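# The Plaid Booth

Rochelle Hutchins had never believed a word that came out of Wudness, and she saw no reason to start with the games room. The brochure said residents who tidied for 30 minutes a day slept better, argued less and remembered the names of their grandchildren. It didn't say who had asked them.
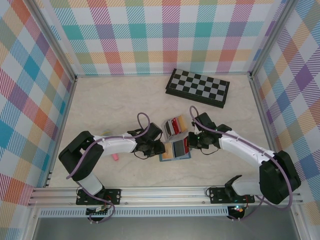
The sorting was to be done in a booth. Cletus Fitzsimmons had picked the fabric himself and was proud of it, and kept telling people it was cheerful. Rochelle thought it looked like a picnic rug that had been told to smile. It went up three sides of the table, teal and pink and purple and every other colour going, and whoever sat down to work had that to look at, along with the pale wood, the folded chessboard over to the right and the two little stacks of bright pieces in the middle.

"You'll find it calming," said Cletus.

"Will I?"

"The walls keep your mind on the job."

"So does a cell, Cletus."

He laughed as though she'd paid him a compliment and went off to find Jahangir Khan, who was supposed to be next and who was hiding in the laundry.

Rochelle had worked 27 years in the claims office at Preserley. People had looked her in the eye and told her a kangaroo had eaten their jewellery. She knew what a number looked like when somebody had pulled it from the air, and the Wudness brochure was full of them. An improvement of 80 per cent. In what? Measured against what? She had written to ask in June and had got back a fridge magnet.

Svenja Harms came in with two mugs of tea and put them on the windowsill.

"You haven't started," Svenja said.

"I'm reading the instructions."

"There's only one. It says put like with like."

"Like what, though? Red with red? Or same game with same game?"

Svenja leaned over and considered the stacks for a while. She'd taught infants for most of her life and had strong views on sorting. "Colour," she said. "It's always colour first."

"Then you end up with a tidy red pile and no game anyone can play."

"Well, yes. But it's tidy."

Rochelle drank some tea. It had sugar in it, and she let that go.

"Did you sleep better?" she asked. "After yours?"

"I slept the same. I put down that I slept better."

"Why on earth?"

"Cletus was standing there with the form, and he had that look on his face. The hopeful one." Svenja picked a bit of lint off her cardigan. "It was only a tick. Booker ticked it as well, and he's up half the night with his radio. I can hear it through the wall."

So there were two of the contented residents accounted for. Rochelle wondered how many more ticks had been made out of kindness, and how far up the line they went before they turned into a percentage. Someone at head office would be putting them in a graph. Someone would be paid for it. The fees had gone up 200 dollars since the winter, and the plaid had to come from somewhere.

"I could write to them again," she said.

"You'd only get another magnet."

"I've got room on the fridge."

Out in the corridor Jahangir was explaining loudly that his shoulder was bad, that he had a doctor's letter about it, and that the letter was at his daughter's place. Cletus was telling him he could do it one-handed. Neither of them seemed to be getting any closer.

Rochelle pulled the form towards her and uncapped her pen. Under *How did you sleep before the program?* she wrote, *Perfectly well, thank you.* Under *How do you feel now?* there were five faces to choose from, and the glummest of them still had a bit of a grin. She drew a sixth beside it and gave it her own glasses.

"He'll be hurt," said Svenja.

"He'll file it upside down and never look at it."

"He reads every one. He reads them on the bus."

Rochelle hadn't known that. She looked at the face with the glasses. It was quite a good likeness, particularly the mouth. After a minute she added, underneath and in smaller writing, that the tea had been nice, and then she crossed out *nice* and put *hot*.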